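Questions I get asked about the colour workshops

I've been running these evening sessions on choosing paint for your home for a while now, and the same things keep landing in my inbox. I've put my answers in one place – do write if yours is missing.

Do I need to be any good at art?
No! Half the people who come can't draw a cat. We talk about walls, light and why the tin never matches the little card. If you can hold a brush you're fine.

How many people are in a group?
I stop at 8. I tried 28 once at the Havard rooms and spent the whole night shouting.

Why does my red wall look like two different colours?
I get this one more than any other. It's the same paint, but the light lands on each surface differently, so one side goes deep and rich and the next looks a bit faded. Don't rush out and buy another tin. Look at it in the morning, then again at 7 in the evening with the lamps on, and then decide. 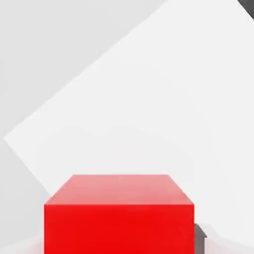 One red, with a paler top and a deeper front.

The same goes for blues and greens, by the way, though people seem to mind it less. Yellows are the real troublemakers (ask Lacey Crabtree about her hallway, she's on her third go).

Which paint do you use?
Whatever's in the cupboard, mostly. Ilango Kamath, who helps me on the May course, swears by matt for everything, and I like a bit of sheen in a kitchen. We've agreed to disagree.

Can I bring a sample from home?
Please do. A cushion, a bit of curtain, a chip of old skirting board – all good. Just put your name on it. I've still got a scrap of green velvet here that needs collecting.

What does it cost and can I get a refund?
The full course is £267, tea and all the paint included. Let me know a week ahead if you can't make it and I'll send the lot back or move you to the next one, whichever suits.

Is there parking?
Yes, behind the building, but the gate sticks. Lift it a bit as you push.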